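# Pressure Washers: Care, Pressure and Water Supply in the Home Workshop

Lalmont Household Advice Service issues these notes to residents who own a pressure washer or borrow one from the Flestau tool library. They apply to electric and petrol machines of domestic size.

## Before connecting

Check the flow at the outside tap first. Hold a ten-litre bucket under the open tap and time how long it takes to fill. A pump that asks for more water than the tap can give will draw air, and the seals will wear early. The rated flow is printed on the plate beside the inlet, usually in litres per minute.

Fit a clean inlet filter. Run the hose for a full minute before attaching it, so that grit is flushed out, and lay it without kinks. A hose of half-inch bore is the least that should be used. 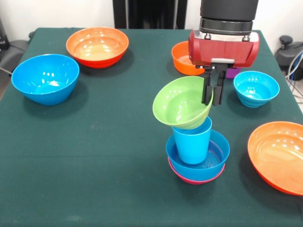 Mekdes Mersha writes that the bucket test should be done at the end of the hose and never at the tap, as her own supply fell by a third over a long run. The Service accepts the point. Where the hose is longer than fifteen metres, residents should time the flow at the far end.

## Setting the pressure

Start with the widest nozzle and the lowest setting. Most patio work can be done well below the machine's limit. The Service's loan machine, a Giraldo, is set at 1,252 psi for paving and 874 psi for painted timber; its upper limit of 3,588 psi is locked off. Keep the nozzle at least 30 cm from the surface and try a hidden corner first.

Never point the lance at people, animals, window seals or electrical fittings. Wear eye protection and closed shoes. Petrol machines must be run outdoors.

If the gauge needle swings while the trigger is held, work through the following:

- Confirm that the tap is fully open.
- Remove the inlet filter and rinse it.
- Squeeze the trigger with the motor off until no bubbles appear in the water.
- Clear the nozzle with the pin supplied.

A needle that still swings after these steps points to a worn valve, and the machine should go to a repairer.
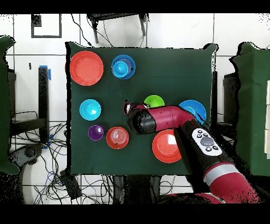
May a pressure washer be fed from a water butt?

Many machines can be, provided that the maker's handbook allows it and the butt stands higher than the pump. Use a suction hose with a strainer, fill the hose before starting, and stop as soon as the level nears the strainer.

## Detergents

Use only products marked as suitable for pressure washers. Household bleach attacks the seals. Apply detergent at low pressure from the bottom of a wall upwards, leave it for the time given on the label, and rinse from the top down. Run clean water through the detergent line for two minutes at the end of the job.

## Storing over winter

Water left in the pump will expand when it freezes and may crack the housing. Turn off the supply, release the pressure at the trigger, and disconnect both hoses. Run the motor for no more than a few seconds to clear what is left.

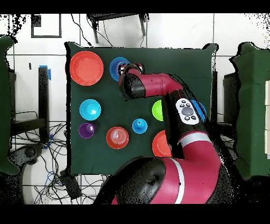 Pump protector fluid, such as the Lukel bottle kept at the Flestau counter, may then be drawn in through the inlet. Coil the hoses loosely, hang them off the floor and store the gauge indoors. Petrol machines should have the tank drained or treated according to the handbook.

Loan machines must be returned drained. Enquiries should be addressed to Bontu Asfaw at the Flestau counter, which opens on Monday from 9 am.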